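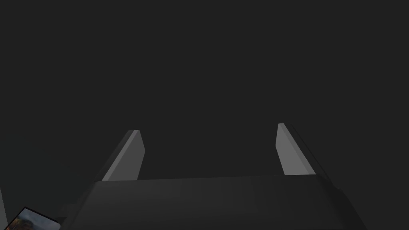

From the Packing Bench to the Practice Screen

11/01/2020

50 shares | 4 comments

The first thing she told me was that her feet don't hurt anymore. The second thing was that her neck does.

I'd driven out to Homthorpe, the returns warehouse on the edge of Statbridge, to talk to a woman who spent four years on the mixed-goods bench. She asked me to leave her name out (she has a cousin on the late shift and didn't want him teased), so I'll just call her the operator, which is what her badge says now anyway. Her old badge said "sorter." She keeps it in her desk drawer and showed it to me before I'd even sat down.

Mixed goods, if you've never worked returns, is the stuff that won't go on a belt. Somebody sends back a box with a mug and a lamp part and a kid's toy all rolling around together, and a person has to take it all out and decide what goes where. "You get fast," she said. "You stop looking at your hands. I could talk about my sister's wedding for a whole shift and not break a thing."

In June the warehouse started putting in arms from Osteck, and the people on her bench were asked who'd like to learn the other side of it. She put her hand up mostly because the chair had a back on it! What she does all day now is run a simulated gripper in a program called Szulc. She steers it through pickups on a computer, the good attempts get saved, and those go toward teaching the arms out on the floor.

I asked whether she'd expected it to feel like a video game.

"My son thinks it's a video game. He wants to know what level I'm on. I told him the level where you try to pick up a light bulb forty different ways and then it's lunch."

She gave me a turn, and I was terrible. The view comes from behind the gripper, so you've got its big dark body along the bottom of the screen and the two pale fingers sticking up ahead of you, and I kept forgetting which way was forward. She was very nice about it. She also laughed, a lot.

What surprised me was the stuff on the tables. I'd pictured cardboard boxes, and what you get is closer to a yard sale on a fancy kitchen counter. She likes those ones best.
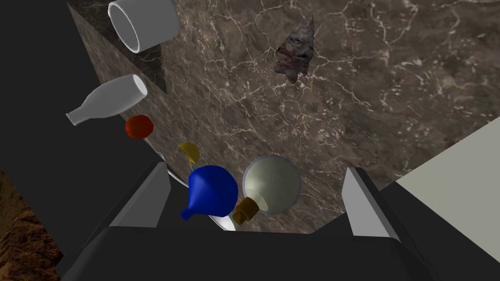 On the marble: a cup and a bottle on their sides, a blue flask beside a light bulb, and an arrowhead off on its own.

"The arrowhead is my friend," she said. "It's got space all around it. The bulb and the flask, those two are sitting practically in each other's laps, and you've got to think about where your fingers go before you go down. On the bench I never thought about my fingers. I've had to work out what I used to do without noticing, and that's the real job, as far as I'm concerned."

She had a good example. Take a bottle lying on its side. On the bench she'd have scooped it up around the fat part, no question. With a gripper she lines herself up across the body first, then checks how far the fingers have to open, then looks at what the outside of each finger is going to bump on the way in. She says the outside of the finger is what catches new people. They watch the gap and forget the fingers have backs.

Her running total was on a sheet taped to the side of the monitor: 1,624 saved attempts, in blue pen. The program keeps its own tally, but she likes hers. "It's the only thing on this desk in my handwriting."

So I asked the question I'd come to ask, which was whether she's training the thing that takes her friends' jobs.

She took a while with it. "I think about that on the drive home. The bench is smaller than it was, I'm not going to tell you it isn't. People moved over to inbound, and a couple went to days when they didn't want days. They kept their pay, and that was in writing, and I've got my copy. But I used to stand between two people I could talk to. Now I've got headphones."

The company line is that the arms take the heavy and boring picks and people keep the tricky ones. She half buys it. Her complaint is that the boring picks were a kind of rest. "If everything that comes to you is a tricky one, you're worn out by ten o'clock. I said that in the meeting. They wrote it down. I'd like to know where they wrote it."

She did get one change made, and she's proud of it. Operators now spend part of every week back on the bench, sorting by hand, on the clock. It was her idea, partly for the company and partly, she admitted, for the gossip.

There's plenty of the new job that's just dull, too. Not every view has something to grab in it. You can find yourself looking at a whole lot of gray with the fingers wide open, and then you have to work out where you've got to and steer back toward something useful. 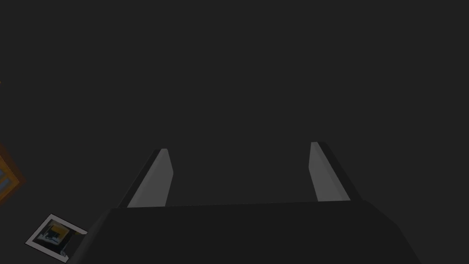
Fingers open and nothing between them, with a white-bordered picture card down in the corner.

"I call that being out at sea," she said. "New people panic and start swinging around. I say find something at the edge, anything, a corner of something, and go slow from there. It's how I park, too."

Would she go back to the bench full time, if they offered?

"In the winter, yes, because it's warm over there with everybody moving. In summer you can leave me right here." Then she thought about it some more and said she'd want the chair, though, if she went. She'd asked for chairs on the bench back when she started and was told they'd get in the way.

Her break was over by then. She walked me out the long way, past inbound, so she could yell hello to someone over the noise, and they yelled back something about a casserole dish she still hasn't returned.

4 comments | Share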